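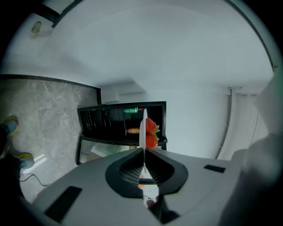 4.3 Masking the gripper body in Rarkance

Do this before any grasp labels. The gripper housing fills much of the lower view, and the detector will happily call it a surface if you let it.

1. Open the session in Rarkance. Pick a still with the finger over the objects, like the strawberries one at the top of this section.

2. Tools > Static mask > New. Draw round the light grey body. Include both black pads and the funnel recess.

3. Slot in the middle: mask this too. Orange and white bits show through it from underneath and they come up as tiny false objects.

4. Finger gets its own mask, type "moving". Don't merge it with the body mask.

NOTE: Body mask is fixed for the whole session. Finger mask is re-fitted every 12 frames. Change it in mallet.cfg if you need to, key is finger_refit.

5. Set Vignette to Auto. Dark corners get dropped from the depth estimate.

6. Run Check masks. First 600 frames only, thats enough.

7. Look at the object list. Strawberries should be two entries, both flagged "occluded left". If you get one, lower Merge distance to 3 and run again.

8. Cans lying on their side: check the axis is set to horizontal. The Fillcombe shape library assumes upright. Fix by hand for now.

CAUTION: Do not mask shoes, legs or cables on the floor with the static tool. They move. Use Person/clutter layer, see 4.5.

CAUTION: Saving overwrites the old mask file. No undo. Export a copy first.

9. Save, then push to Erar. Planner picks up the new masks at next reload, not before.

If Erar reports error 23, mask size and video size dont match. Re-export at full size and repeat from step 6.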